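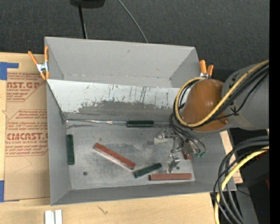
Frequent account checks linked to early selling among private investors

Private investors who look at their portfolios several times a day sell their winning positions sooner than those who log in once a week or less, according to a working paper released in June 2018 by the Savolainen Institute, a research group that studies household finance.

The paper draws on login and trading records supplied by Stoner, an online broker. The authors followed 172 customer accounts over 22 months and recorded each time a customer opened the portfolio page, whether or not a trade followed. Accounts were then sorted by login frequency and compared on holding period, turnover and net return.

Accounts in the highest-frequency group held a profitable stock for a median of 11 weeks before selling. In the lowest-frequency group the median was 21 weeks. Holding periods for losing stocks hardly differed between the two groups. The tendency to sell winners early and keep losers, known in the literature as the disposition effect, was therefore stronger among the frequent checkers.

The authors tested several explanations. Age, account size and years of trading experience accounted for a small part of the gap. Stated risk tolerance, taken from the questionnaire customers fill out when opening an account, accounted for almost none of it. The gap also remained after the authors removed customers who traded on margin and those whose accounts held a single stock.

Login frequency was not assigned at random, and the paper is careful on this point. A customer who already plans to sell may check prices more often in the days before the sale. To limit this problem, the authors measured logins only in the first three months of the sample and trades only in the months after that. The difference in holding periods became smaller under this method but did not disappear.

A second test used a change in the broker's mobile app. In November, Stoner moved the daily gain or loss figure from the opening page to a separate tab. Customers could still see the figure, but only after an extra tap. Sales of winning positions fell in the weeks that followed, mostly among customers who used the app as their main way of trading. Web customers, whose opening page stayed the same, showed no clear change.

The effect on returns was modest. Before costs, the two groups performed almost equally. After commissions and taxes on realized gains, the frequent checkers were behind, and most of the shortfall came from taxes on positions held for less than a year.

The sample is small and comes from one broker, and the authors note that customers may hold other accounts elsewhere that the data do not cover. Retirement accounts were excluded – as were accounts managed by an adviser – so the results apply only to people who make their own trades in taxable accounts.

A follow-up study is planned with two further data sets, one from the fund platform Comolen and one from Gutis, a savings app that shows balances only once a month by default. The login and trade records used in the current paper are not public, but the code for the main tables is available from the institute on request.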